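Jan 2, 2025
OK so I said I'd do a thread on giving up my gym membership and walking everywhere instead. It's a new year, everyone's asking about resolutions, let's go. 1/

Last January I signed up at Stuneo, the big place by the bus station. I went 17 times. I know this because they emailed me a "year in review" with a little cartoon dumbbell on it, thank you so much for that!

Meanwhile I was driving to the library, the post office, my sister's. All of it under 4 miles. My sister pointed this out over pie and I was annoyed for the rest of the evening.

So I canceled (took three phone calls and a letter, a LETTER) and started walking to the library. First time I got there with a blister the size of a quarter and had to sit in the kids' section because it was closest to the door.

Shoes matter more than I wanted them to. I'd been wearing some flat canvas things from college. I ended up with a pair of Tastos on clearance, ugly as anything, kind of a mustard color, and I love them.

Socks too! Get the thick ones. I'll die on this hill, probably slowly, walking up it.

My best route is Ntuli Street down to the creek, over the footbridge, back past the ball fields. Takes me an hour and change if I stop to talk to the dog people, and I always stop to talk to the dog people.

Rainy days I'm still bad at. I've tried laps around the living room while a podcast plays and I last one ad break, tops.

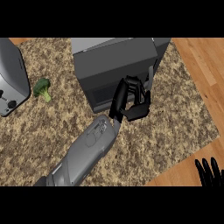 The mall opens early for walkers though – go in by the food court side. Met a guy there named Ross Forsyth who's been doing it for 5 years and passed me twice while eating a bagel.

Someone asked if I track steps. I did for a while, then caught myself pacing by the mailbox at 11 pm to hit a number, so the watch lives in a drawer now.

Next up is the Wilimau loop once the mud dries out. If you've done it, does the north lot have a bathroom? The website says yes but the website also says it has a snack bar and I know that's gone.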